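Against the Weekly Prompt

By Waraporn Tanasarn
27 April 2021
7 minute read

Card making challenges have settled into a standard format. A theme is posted, a window of a week is opened, entries are linked, and a name is drawn. I have entered these challenges for years and have judged a few. My position is that the weekly interval is wrong for the craft, and that a monthly interval with a fixed material limit would produce better cards and less waste.

The argument has to begin with drying and pressing times, which most discussions of challenges leave out. A card with a wet-adhesive layer, an ink-blended background and a heat-embossed sentiment has at least three waiting periods in it. The blended background needs to rest before it is embossed or the powder will cling to damp ink. The mat needs to be pressed flat under weight after gluing. On 128 lb stock I leave a glued panel under books overnight. Lighter stock needs longer, as it takes up more moisture and curls further. A maker who works evenings only, and only some evenings, can lose most of a week to these intervals before assembling anything.

The usual response is to skip the wet steps. Foam squares replace glue, a printed panel replaces the blended one, and a peel-off sentiment replaces the stamp. There is nothing improper about any of these. But a format that pushes every entrant toward the same three substitutions will produce a gallery that looks the same from week to week, whatever the theme says. I went through the galleries of the challenges I follow before writing this, and the construction of the cards varied far less than the themes did.

The theme itself

A theme such as "birds" or "something blue" restricts the subject and leaves the method open. That sounds generous. In practice it sends people shopping. A maker who owns no bird stamp buys one, uses it once, and files it. The supply companies understand this well and sponsor accordingly. When Tridard sponsors a month of themes, the themes follow the Tridard release list. I do not object to sponsorship. I object to the theme being the only constraint, when it is the constraint most easily met with a purchase.

A technical constraint works differently. "One sheet of stock, no adhesive" cannot be solved at the till. Neither can "every edge torn" or "two inks, one stamp, no die cuts." These prompts make the entrant look at what a sheet of paper can do. I ran the no-adhesive prompt for a small group last July and the results included a slotted easel card, a woven front panel, and a tri-fold closed with a paper tab cut from its own flap. I had not seen that tab before and have used it since on gift envelopes.

The objection I hear is that technical prompts frighten beginners. I think the evidence runs the other way. A beginner with a small kit is at a disadvantage in a themed challenge, where the experienced entrant has a drawer for every subject. Take away the drawers and the two are working with the same sheet.

Stash arithmetic

Every maker I know underestimates what she already owns. I kept a record of my own paper over one winter. I started with 200 sheets of patterned paper, not counting offcuts, and resolved to buy none until it ran out. A standard card front takes a quarter sheet or less. At four fronts to the sheet, that is 800 cards before the offcuts are touched. I do not send 800 cards. I sent fewer than 100 that year, including Christmas.

The figure changed how I store paper. I had been using the Enesik vertical files, which hold sheets upright in colored sleeves and look very orderly. The sheets slump in them. After a humid summer the lower corners had bent and the bottom inch of many sheets was unusable for a front panel. Flat storage in shallow trays takes more desk but preserves the corners. Offcuts go in a single box. When the box is full I make cards from the box only, until the lid closes easily. This rule has done more for my sense of composition than any sketch or layout template, as the dimensions of the scraps decide the layout before I do.

Ink pads deserve the same accounting. I own three blacks. One is for coloring over with alcohol markers, one is for coloring over with water, and the third was bought in error because I thought the second had dried out. It had not. It needed re-inking, and the bottle was already in the drawer.

On tools

Much of the weekly output is also driven by the belief that a machine will make up for lost time. A die-cutting machine is useful when the same shape is needed many times. For a single card it is frequently slower than a knife, once plates have been stacked, shims adjusted and the die released from the paper. The Rojanasak press I use has a platform that must be rebuilt for each die thickness. For a run of place cards I would not be without it. For one oval I reach for the scissors.

A scoring board is the opposite case. It is cheap, it has no setup, and it improves every card it touches. Folded stock that has not been scored will crack along the grain, and the crack shows most on dark cores. If I were writing the supply list for a first-time entrant, it would be a scoring board, a bone folder, a knife with fresh blades and a metal ruler. I would put the Resusel glue pen on it as well, for its fine tip, with the note that it must be stored tip down.

What a monthly format would look like

I do not want to criticize a format without proposing a replacement, so the outline I would use follows. It assumes a host with limited time and no sponsor, and it has been tested only in the small group mentioned earlier.

1. Post the technical constraint on the first of the month. State it in one sentence. If it needs a second sentence, it is two constraints and one should be kept for later.

2. Set a material limit. One sheet of base stock and one scrap is enough for most folds. The limit should be the same for everyone and should not depend on brand.

3. Clear the work surface before beginning, and put out only what the limit allows. Small loose pieces such as brads or punched shapes belong in a bowl.

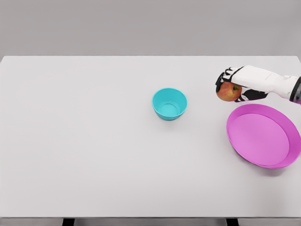
4. Make a blank first. Cut and fold the whole card in copy paper, test the mechanism, and mark corrections on it in pencil. The blank costs nothing and catches most errors of measurement, particularly on gatefolds, where a sixteenth of an inch will make the doors overlap.

5. Require a photograph of the card open as well as closed. Weekly galleries show fronts only, and the interior has suffered for it. Many cards with elaborate fronts open onto a plain white rectangle with no room planned for a message.

6. Collect comments in place of votes. Each entrant comments on two other cards, with one remark on construction in each comment. "Lovely colors" does not qualify.

The comment rule was the least popular part of the trial and the part I would defend most firmly. Praise for color is pleasant to receive and gives the maker nothing to act on. A remark that the hinge is on the wrong side for a left-handed reader, or that the sentiment sits too near the score line, can be used on the next card. Two members found the rule cold and dropped out. The rest stayed, and their folds improved.

There is a fair case for the weekly challenge as company. For some entrants the card is secondary and the deadline is a reason to sit down at the table at all. I accept that. A monthly prompt can lose people in its second week, when the first enthusiasm has gone and the closing date is still distant. My group dealt with this by posting blanks at the midpoint, which gave everyone something unfinished to talk about. A host with 1000 followers would have more trouble managing that than I did, and might need to divide the entries into smaller sets.

The monthly group starts again in July. The first constraint will be a card that stands up with no easel and no box base, on one sheet of stock, and the blanks will be due at the midpoint as before.

Recent posts

Scoring Against the Grain: When It Is Worth the Risk
Three Black Inks and Why I Kept Two
Flat Trays or Upright Files: A Year of Paper Storage
A Tri-Fold with a Self-Cut Tab
Envelope Liners from the Offcut Box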